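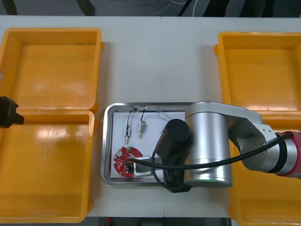 Ultan Mulcahy wrote:
> I still don't see why we need a swap table at all. People bring
> boxes, the boxes sit there until Sunday night, and whoever has the
> biggest car takes the leftovers to the dump. Last time I took two
> loads. If we do it again I'd like to see a limit per person and a
> cutoff for drop-offs.

I agree on the limit and the cutoff, and I'd go a little further.

The trouble at Halomdale was that we let people leave things before the doors opened. By 9:30 there were unlabeled boxes three deep along the wall, and most of what was in them was old power supplies and printer cable. The Hadomport group charges nothing for the table but makes you stay within sight of your own stuff. They had 41 people bring something in January and went home with one bag of trash.

My proposal for the spring swap:

- One bin per person, no bigger than a dish tub. If it doesn't fit in the bin, post it to the list first.
- Your name on the bin. Masking tape is fine.
- Drop-off from 9 to 10, pick-up by 3. Anything left after that goes back to the person whose name is on it.
- No CRT monitors, no loose lithium cells, no lead-acid batteries. 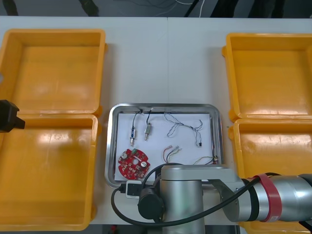 Yellow bins, two on each side of a steel tray.

On the hall, Rivas has offered us the same room for 600, with tables and chairs included. That is more than last year but it gets us the loading door, and I don't want to carry oscilloscopes up the front steps again. We have a little over 1,000 in the account. I would rather pay for the room out of that than start charging at the door, but I know some of you feel differently, so please say so here before I sign.

Maltamia asked if their repair bench can come too. I told them yes, provided they bring their own extension cords. They want space for four people and a spot near a window.

One more thing on sorting. Last year bare boards got thrown in with the hardware, and a few of them ended up under a pile of steel brackets. I'd like boards to go in their own container, laid flat, with nothing on top. 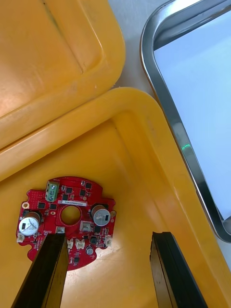 If you know what a board came out of, write it on a slip of paper and leave it alongside – even "from a washer, untested" helps the next person. A part number is better. I have a box of 30 antistatic bags left over and will bring them, first come first served.

Ultan, would you be willing to write up the cutoff rule in a form we can put on the flyer? You were the one who made the dump runs, so you should get to pick the wording.

I need to get back to Rivas about the room soon, so please reply to the list and not just to me.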